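Trirever Strap and Webbing Reuse Project
Progress report to Jedeck, second period
Prepared by Heidrun Auer, workshop coordination
Mar 23, 2025 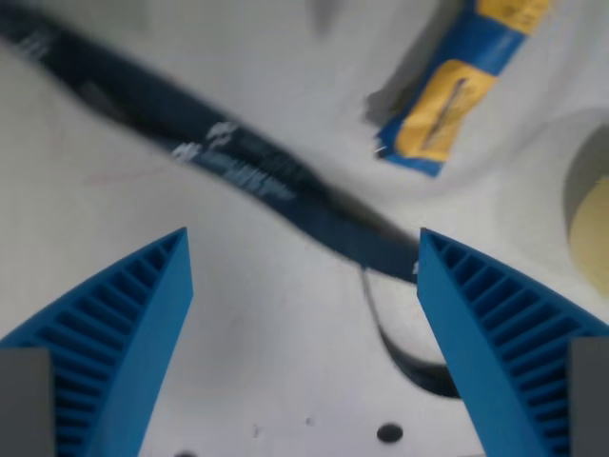 1. Scope of the period

The period covered the move from trial sorting to regular sorting of donated belts, bag straps and loose webbing. The grant pays for bench space at the Paewai site, sorting labor, storage and outbound freight. Collection is paid for by the partner shops and is not reported here.

2. Intake and output

Pieces received: 3,578
Pieces graded and packed: 2,000
Pieces rejected for textile recycling: 828
Balance in storage, ungraded: 750

Most of the balance came in with two large deliveries at the end of February. These were booked in by weight first and counted later, which delayed the stock figures by nine working days. Deliveries are now counted at the door.

3. Work at the bench

Each piece is laid out at full length on the white work surface, checked on both sides and assigned a grade. Dark straps, navy and black in particular, are judged against white for frayed edges and pulled threads. On the old brown table top, edge wear on dark pieces was missed often enough that one full carton had to be opened and graded again.

The surface shows faint scuffs and marks. They do not affect grading at present. A replacement is listed for next year's budget and no funds are requested for it now.

Grades are unchanged from the first report:
Grade A: no visible wear, full length usable
Grade B: wear at one end, usable after trimming
Grade C: usable in short lengths only
Reject: wear along the length, or stitching failed

Jonas Aigner revised the grading sheet in February. The main change concerns straps with a fold crease. A crease alone no longer moves a piece from A to B. Pieces graded under the old sheet have not been rechecked and will ship under their original grade.

4. Storage and packing

Straps are coiled flat, tied once and packed by grade and width. Hanging storage was tested and dropped. Long pieces slid off the rail and tangled with those below, and untangling took more time than coiling. Cartons are labeled on the short side so that the label can be read on the shelf.

Width is still measured by hand. A slot gauge has been made for the four common widths and is in use at one bench. The second gauge is not finished.

5. Spending

Spending on labor and storage is within plan. Freight is over plan by 1,100, caused by two part loads to Clonetti that were sent separately at the buyer's request. Clonetti has agreed to accept combined loads from the next order on. We ask to cover the difference from the unspent line for printed material, subject to your written approval.

6. Open points

Buckles removed from Grade C pieces are kept in bins and have not been sorted. No buyer has been found. We propose to hold them for one more period and then pass them on as scrap metal.

Elastic webbing arrives mixed with the belts and does not fit the present grades. Jonas Aigner will draft a separate test for stretch and recovery. Until it is in place, elastic pieces stay in the ungraded balance.

7. Next period

Clear the ungraded balance, except elastic.
Finish the second slot gauge.
Send one combined load to Clonetti.
Submit the stretch test for comment.

The stock list by grade and width will be sent separately once the shelf count has been checked.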